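Metal bins for odds and ends: your questions
2 min read

We keep getting asked whether a plain grey metal bin is any good for household clutter. The short version is yes, with grumbles.

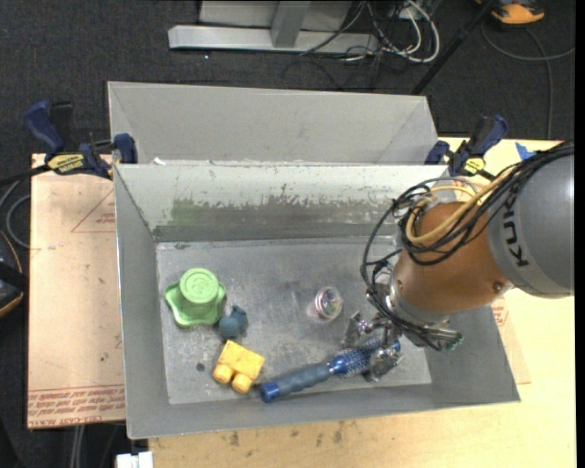

Do I need the dividers that Rovex sells?
Probably not. We tried a set in January and took them out again. If a hairbrush and a toy block share a floor, neither suffers.

Will the metal scratch?
Of course it will. Any seller who says otherwise hasn't owned one. Ours are scuffed across the bottom and chipped on the inside wall, and they hold things as well as they ever did.

Can I touch up the chips?
You can. Clana does a small pot of metal paint. We doubt it's worth the afternoon.

Are sloping sides a nuisance?
A bit. You lose some floor, though small things are easier to scoop out. The Royer catalogue calls this "active access" - make of that what you will.

One big bin or two?
Two, side by side, if the table will take them. Expect scraps to collect where the rims meet.

What about toys with tiny parts?
Use a box with a lid. An open bin is for things you can spot and grab.

Is the dearer Dorkik bin better?
It costs 245 against 220 for the ordinary one. We had both for six weeks and couldn't tell you where the extra went.

How often should I empty it?
When you can't see the bottom. We don't believe in schedules.

Last checked 27/09/2026

Contact us | © Bins and Odds | Back to top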